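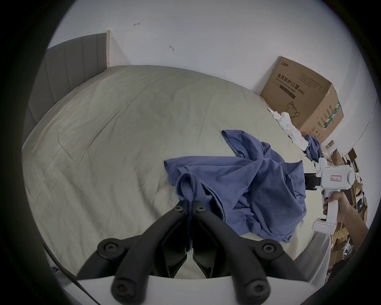
Crescencio Aguirreさんから、前回の部屋干しの記事にコメントがついた。重量の測定を止めるのが早すぎる、厚手の綿は表面が乾いてから縫い目の水分が抜けるまでが長いので、最後の1時間の傾きを見ないと乾燥時間とは呼べない、という指摘である。もっともなので、終了条件を決め直して測り直した。

前回は、手で触って湿り気を感じなくなった時点を終了としていた。この方法では布の温度に判定が引きずられる。気化熱で冷えている布は湿って感じるし、温風が当たっている布は水分が残っていても乾いて感じる。今回は吊り下げ式のはかりに物干しごと掛け、30分間の重量減少が5g以下になった時点を終了とした。はかりの最小表示は1gで、ハンガーと物干しの分は先に風袋引きしてある。

構成は次のとおり。

部屋:北向きの洋室、6畳、扉は閉、換気口は開
除湿機:Murodeoのコンプレッサー式、強運転
送風:Cirariの小型サーキュレーター、下から当てる、首振りあり
温湿度計:床上1mと天井近くの2か所
電力計:除湿機とサーキュレーターの合計を測る
洗濯物:Tシャツ、タオル、靴下、薄手のパーカー1枚

脱水直後の重量は2415gだった。ここから終了条件を満たすまでに479分かかり、その間の消費電力量は1138Whである。最終的に抜けた水の量は脱水直後の重量の三分の一強だった。蒸発潜熱から計算すると、この量の水を蒸発させるのに必要な熱は電力量のほぼ半分に相当する。ただし除湿機は凝縮の熱を室内に戻すので、この比をそのまま効率と読むことはできない。扉を閉めた部屋でも壁と換気口から熱と湿気は出ていく。参考程度の数字である。

重量の曲線は教科書どおりの形になった。はじめは時間に対してほぼ直線で減り、途中から傾きが緩くなる。前半は布の表面に水の膜があって、空気側の条件だけで速度が決まる区間である。後半は繊維の内部や縫い目から表面まで水が移動する速度が効いてくる。乾燥工学でいう恒率乾燥と減率乾燥で、洗濯物でもきれいに分かれる。前回の「触って乾いた」は、おそらく減率区間の真ん中あたりだった。コメントの指摘どおりである。

減率区間に入ってからは、サーキュレーターの強弱を変えても傾きがほとんど動かなかった。前半では差がはっきり出る。それなら後半は弱で十分ということになるが、首振りを止めると風の当たらない側の靴下だけが残ったので、首振りは最後まで入れておいたほうがよい。

測定は条件を変えて4回行った。30秒間隔で記録したログは合計で約4000行になる。変えた条件は以下である。

1回目:基準(上記の構成)
2回目:サーキュレーターを上から
3回目:ハンガーの間隔を半分に詰める
4回目:Tシャツだけ裏返す

2回目は基準よりわずかに遅い。差は室温のばらつきに埋もれる程度で、有意とは言いにくい。3回目ははっきり遅くなった。間隔を詰めると布の間に湿った空気が溜まり、部屋の湿度計が低い値を示していても布の近くはそうなっていない。天井近くの湿度計を見ていても分からないので、この回だけは布の間にもセンサーを1個追加した。終盤まで室内より高い湿度のままだった。

4回目のTシャツの裏返しは、全体の重量ではほぼ差が出ない。内側の縫い代が表に出るぶん減率区間が短くなると予想していたが、はかりが全体を測っている以上、Tシャツだけの変化は他の洗濯物に隠れる。これは測り方の問題で、やるなら同じ型のTシャツを2枚用意し、片方だけ裏返して別々に測るべきだった。次の課題とする。

補足をいくつか。

除湿機のタンクに溜まった水の量は、洗濯物から抜けた水の量と一致しない。4回とも数十g多かった。換気口から入る外気の水分と、壁紙や寝具に吸われていた水分が加わるためだと考えている。寝具のある部屋で干すと、最初の1時間は寝具からも水が出る。この部屋のベッドは壁際にあるが、シーツの重量までは測っていない。

脱水の時間を3分延ばすと、初期重量が目に見えて減る。除湿機で水を1g飛ばすより、脱水槽で1g絞るほうが電力は桁違いに少ない。しわは増える。乾いたあとベッドの上に放り出しておくと、どのみちしわになるので、うちではあまり気にしていない。綿のTシャツは取り込んだ直後、温度が残っているうちに畳むと多少ましになる。

はかりの値は温度でドリフトする。除湿機の排気が直接当たる位置に吊ると、無負荷でも数gずれた。終了条件を30分で5gとした以上、数gのずれは無視できない。2回目から位置を変えてあり、1回目の値は後日同じ排気条件で無負荷のドリフトを測って補正した。479分は補正後の値である。

ログのCSVは列名を整理してから置く。時刻の列が起動からの秒数になっていて、4回目だけ途中で記録器を再起動したため、そこで0に戻っている。グラフを描く場合は再起動後の行に手前の最終値を足す必要がある。

あとは、6月の湿度が高い時期に1回目と同じ条件でもう一度測る予定。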